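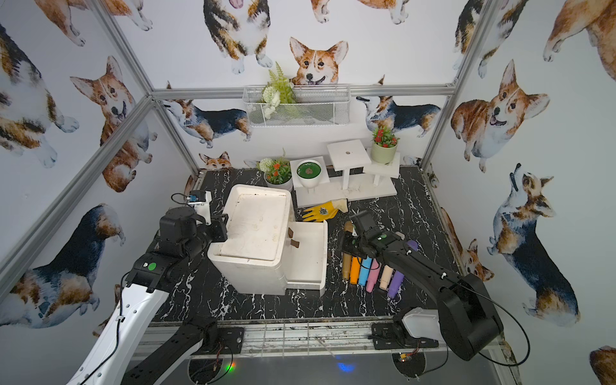
Kapitel 7
Wann ist eine Teilaufgabe zu Ende?

Im vorigen Kapitel haben wir gelernt, wie man aus Vorführungen eine Regelstrategie für einen einzelnen Arm gewinnt. Wir haben dabei stillschweigend angenommen, dass Anfang und Ende jeder Vorführung bekannt sind. Für kurze Bewegungen ist diese Annahme bequem und meistens auch richtig. Sobald aber zwei Arme an einer längeren Aufgabe arbeiten, zum Beispiel am Einräumen von Gegenständen in eine Schublade, muss das System selber entscheiden, wann ein Schritt abgeschlossen ist und der nächste beginnen darf. Mit dieser Entscheidung beschäftigt sich das vorliegende Kapitel.

7.1 Die Einräumaufgabe

Als durchgehendes Beispiel dient uns der Versuch Farnlow. Auf einer dunklen Arbeitsfläche steht ein weißer Kasten mit einer Schublade, die sich zur Seite öffnet. Rechts davon liegen längliche Gegenstände in verschiedenen Farben nebeneinander. Der linke Arm ist für den Kasten zuständig, der rechte für die Gegenstände. Die Aufgabe lautet: Schublade öffnen, einen Gegenstand von bestimmter Farbe hineinlegen, Schublade schließen.

Der Datensatz umfasst 622 Vorführungen. Bei 53 davon wurde die Grenze zwischen den Teilaufgaben von Hand markiert, bei den übrigen muss sie geschätzt werden. Dieses Verhältnis ist in der Praxis gewöhnlich, denn das Markieren kostet viel mehr Zeit als das Aufnehmen.

7.2 Zwei Blickwinkel auf denselben Vorgang

Für die Schätzung stehen uns die Gelenkwinkel zur Verfügung und dazu Bilder von zwei Arten. Die feste Kamera sieht die ganze Zelle, also beide Arme und den Kasten zugleich. Kleine Einzelheiten sind in ihrem Bild jedoch manchmal verdeckt, besonders dann, wenn ein Greifer sich über einen Gegenstand senkt. Die Kamera am Handgelenk hat die umgekehrte Eigenschaft.

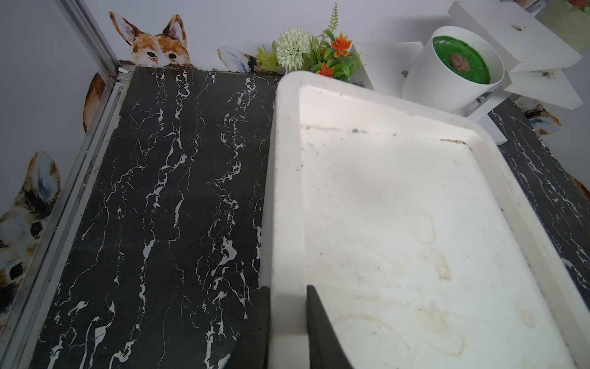 Sie bewegt sich mit dem Greifer mit, und deshalb bleiben die Finger im Bild immer ungefähr an derselben Stelle, während der Hintergrund wandert. Für das Erkennen eines Kontaktes ist das sehr nützlich. Steht der Hintergrund still und liegt ein Finger auf jeder Seite einer Wand, so ist ein Griff an dieser Wand immerhin möglich. Ob die Schublade sich danach wirklich bewegt, kann man aus einem einzelnen Bild nicht schließen. Man braucht dafür eine Folge von Bildern oder die Messwerte der Gelenke.

Wir bezeichnen mit g(t) die geschätzte Wahrscheinlichkeit, dass zum Zeitpunkt t eine Teilaufgabe beendet ist. Das Verfahren von Rorkbridge berechnet g(t) zunächst für jede Kamera getrennt und verbindet die beiden Werte erst am Schluss. Das hat einen Vorteil, den wir in Abschnitt 7.4 genauer untersuchen: Fällt eine Kamera aus, so bleibt die andere Schätzung gültig. 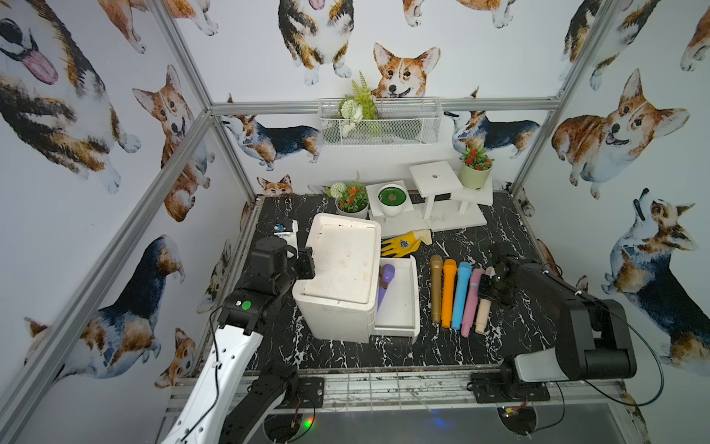

Ilva Kersnik

7.3 Ein erstes Ergebnis und seine Grenzen

Im Mai wurden in Farnlow fast 200 neue Durchläufe aufgezeichnet, die im Training nicht enthalten waren. In 23 von ihnen gab das Verfahren den nächsten Schritt zu früh frei. Eine genauere Betrachtung zeigt, dass diese Fehler ungleich verteilt sind. Der Übergang vom Öffnen zum Ablegen ist verhältnismäßig sicher, weil die Stellung der Schublade in der festen Kamera gut messbar ist. Schwieriger ist der Übergang vom Ablegen zum Schließen. Ein Gegenstand kann schon in der Schublade liegen und trotzdem noch vom Greifer gehalten werden, und beide Zustände sehen von oben fast gleich aus.

Der Leser beachte, dass ein zu frühes Freigeben und ein zu spätes Freigeben verschiedene Kosten haben. Ein zu spätes Freigeben verlängert nur den Durchlauf. Ein zu frühes kann dazu führen, dass der linke Arm die Schublade gegen den rechten Greifer schiebt. Wir werden darum die Schwelle für g(t) für jeden Übergang einzeln wählen und beginnen dazu mit dem einfachen Fall, in dem nur die feste Kamera verwendet wird.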